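Help > Simulation and learning > Training with rendered data

Print this page | E-mail this page

Wrist camera makes my policy worse when I add simulated episodes

Manee Thongdee

I am comparing ways of mixing simulated and real demonstrations for a fixture task. The arm has to come down over a fixture on a table, get its fingers to the part in the middle and close on it. The real rig is at Sudstead and the simulated one is built in Muneo from the same drawings.

I have 640 simulated demonstrations and 60 real ones. Both have a room view and a wrist view, and the policy takes the two images plus the joint positions. Training on real data alone gives 52 per cent success on the real rig. I expected the simulated episodes to lift that. With the room view only, they do. When I add the wrist view, the result drops below the real-only figure.

My first suspicion is the shadows. In the wrist render the dark area on the wood around the fixture has a jagged edge, and the grey crossbar comes out blocky. The real wrist camera gives soft edges and no blockiness.

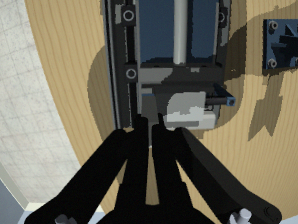
What I have tried so far

Colour jitter on both views, no change. Blurring the wrist view slightly, a small improvement that I don't trust. Longer training, which made it worse. I have not touched the camera pose or the field of view, as those came from the calibration file.

The room view has the same sort of jagged shadow across the tabletop, from the arm and the fixture, and it doesn't seem to do any harm there. That is the part I can't explain. Floor tiles bow outwards towards the edges, so there is some lens distortion in that camera, and I think it is close to the real one.

Should I be fixing the renderer, or is it more sensible to leave the wrist view out of the simulated half altogether?
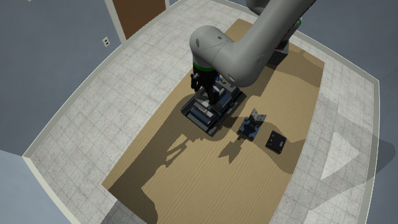 Carleen Nepia

I would not start with the renderer. We had a similar result on a insertion task and spent most of August on shadow filtering, for very little gain. The shadows were ugly, but the policy was mostly keying on where the fingertips sat in the wrist image.

Look at your wrist view again. The gripper fills the lower half of it. If the simulated fingers are even a few pixels out from the real ones, every simulated episode teaches a slightly wrong relation between fingertip and part. The room camera is a long way back, so the same error hardly shows. That would fit what you describe without shadows coming into it.

I would go in this order:

1. Put the real gripper and the simulated one at the same joint positions, with the same opening. Overlay the wrist images at half opacity and look at the fingertips, then at the links near the bottom. If the tips agree and the bottom doesn't, suspect the field of view. If everything is shifted the same way, suspect the camera mount.

2. Repeat with the gripper closed. A linkage that matches when open can still be wrong when shut.

3. Train with the wrist view masked in the simulated episodes and left alone in the real ones. This is quick and tells you whether the wrist images are the cause or whether it is something in the actions.

4. Only then change the shadows. Try a render with them switched off completely before you pay for better ones. If no shadows and bad shadows score the same, good shadows won't rescue it.

Also check your sampling. At 640 to 60, uniform sampling means the real wrist images are a small part of each batch. We fix the share per batch and sweep it. I'd report that sweep in any case, as a single mixing ratio is hard to defend.

One more thing – how many real trials are behind the 52? If it is a short run, the drop may be partly noise. Give the interval as well.

Sinaga

just render more. we went up to 4000 episodes and it sorted itself out, didn't change the camera at all. different task though (drawer opening)

Manee Thongdee

Thank you both. I did the overlay from step 1. The tips are off sideways and so are the lower links, all by the same amount, so it looks like the mount. The calibration file was made before we swapped the wrist bracket for the one from Clirnell, and I had assumed they were interchangeable.

I am re-rendering with the corrected pose now. The masked run from step 3 has finished and comes out level with room view only, which agrees with the wrist images being the trouble. I will do the shadows-off render after that for completeness – it may still matter a little.

On the trials, it was fewer than I would like. I'll rerun the real-only baseline with more before comparing again.

Contact us | Copyright the contributors | Back to top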